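Table-top sorting corner, project report

Group: Teguh Pillai, Eduardo Marinho, Valter Salgado, Vilgot Skjelbred
Handed in 10 December 2019

What we set out to do

Our topic was "things left on tables". The study room on the second floor has shared tables and by the end of the day there is stuff all over them, and people in the next class just push it to one side. We wanted to see if putting things out on a plain surface, well apart from each other, makes it faster for a person to say what is theirs and what goes where. The other option is one big bin, the way it's done now.

Short version – spread out is faster, but it takes up a lot of space and people are messy with it.

The table and the walls

First plan was to use the long table by the windows. Bad idea. Too much going on behind it, coats, bags, people walking past. Valter suggested screens so we got a white table and put plain white panels up along the back and the left side. Panels came from Skustus, second hand, they had been used at a fair. Budget for the whole project was 2000 and the panels ate 600 of it, more than we wanted to spend on that.

The white on white was Eduardo's idea. He said that if the table had any pattern we would be testing the pattern too. Rui Vieira (our supervisor) agreed, so we stuck with it. One problem, pale things are harder to find on a white table. We only thought of that later.

Choosing the objects

Everybody brought things from home or from their bags. We wanted different sizes and a mix of food and not food. Also different heights, because a flat thing next to a tall thing gets overlooked (this came out of the pilot in February, where we used only flat things and learned very little). Rules we ended up with:

Nothing sharp
Nothing that rolls off by itself
At least one thing that is really small
At least one thing you can partly see through

We swapped the objects between rounds but kept the layout idea the same. Big thing near the front, smaller ones farther back with gaps.

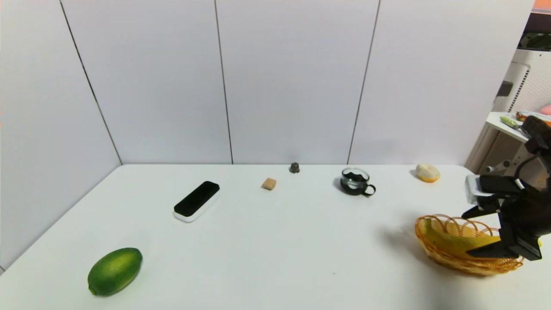 Fig. 1. One of the layouts, with the green fruit in front and the smaller objects toward the back.

The fruit was the easy one in every round it was in. People went for it first, nearly always. Big, green, close to you, of course. The black and white one also did OK, the dark top stands out on the table. The tan block was so-so. Some testers pointed at it right away and some looked straight over it, we dont have a good explanation.

The tiny dark one back by the panels was the worst. We expected it to be easy because it is dark against white, but size and distance won over color. Vilgot moved it closer to the front in a later round and then it was found much sooner. The cup, clear at the top and black at the bottom, got noticed for the black part. Two testers talked about it as "the black thing" and only saw it was a cup when they picked it up.

How a round went

Tester waits outside. We lay out the objects. Tester comes in, stands at the front edge, and gets a card with a list. They point at each thing on the list and say where it should go – kitchen, desk, or trash. One of us keeps time, another one writes. Then same again with everything in the bin. We had 30 testers in total, mostly from our own year, which is a weakness.

For the bin rounds we used a plain storage box from Trornetti. It was a bit too deep so small things went to the bottom and stayed there. Could be that a shallow tray would have come out a lot closer to the table. We should of tested a tray.

What went wrong

Lost 3 rounds because the timing sheet was filled in with the wrong tester numbers. Threw them out.

The panels don't stand perfectly straight and somebody leaned on one. After that we told testers not to touch the back.

Fruit has to be replaced. It bruises from being handled and then people comment on it insted of doing the task.

If we did it again

More testers from outside the course. A gray table top as a comparison, same objects. Mark the positions with tape so the gaps are the same every time, we did it by eye. And start the write up earlier, Teguh wants that in the report.

Timing sheets and the object list are in the appendix, panels are stored in the Shearer room until somebody needs the space.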